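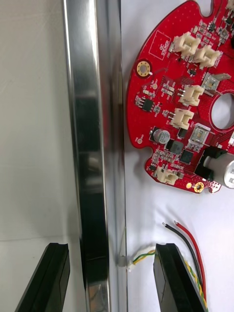 Vol. 15, No. 2

The Joroddale town council will vote in November on whether to shorten the public comment period at its meetings from three minutes a person to two. The stated goal is efficiency. I have sat through enough of these meetings to sympathize, and I still think it's a lousy idea.

Consider what the council does with its own time. In September it spent most of an hour on the wording of a plaque. The member for the Baysal ward spoke four times, the last time to say he had nothing to add. Then came the residents, a few people with notes folded in their coat pockets, and the chair started glancing at the clock like a man with a roast in the oven.

Supporters of the change like to point to Trakdale, which cut its comment period last year and now gets everyone home by nine. So it does. Trakdale also approved the Gromum Road closure without hearing from a single person who lives on Gromum Road, and has been hearing from them ever since, mostly by phone and mostly at dinner.

Public comment has always been a mixed bag, and I won't pretend otherwise. Some of it is about parking. A fair amount is about one particular dog. The council would like something smoother, and I can see the appeal of a process like the inside of a yellow plastic bin – glossy, bright, curved so that nothing catches on the way down. But the snags are where a council learns things. The leaking culvert on the east side came up in public comment, in the third minute, from a man who had used the first two to complain about leaf pickup.

There are 102 chairs in the meeting room. If the council ever fills them, I'll listen to an argument about time. Until then, the extra minute costs the town very little, and members who find it unbearable are free to talk less about plaques.

Written comments are being accepted at the clerk's office. The limit is 200 words, and I have already used mine.

October 15, 2018
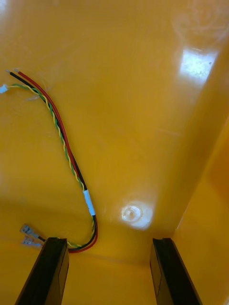
The council's defenders will say I'm making too much of sixty seconds. Perhaps. I'd still like them back, even if all I do with mine is stand there looking at something as plain as a smooth yellow-orange surface and gather my thoughts.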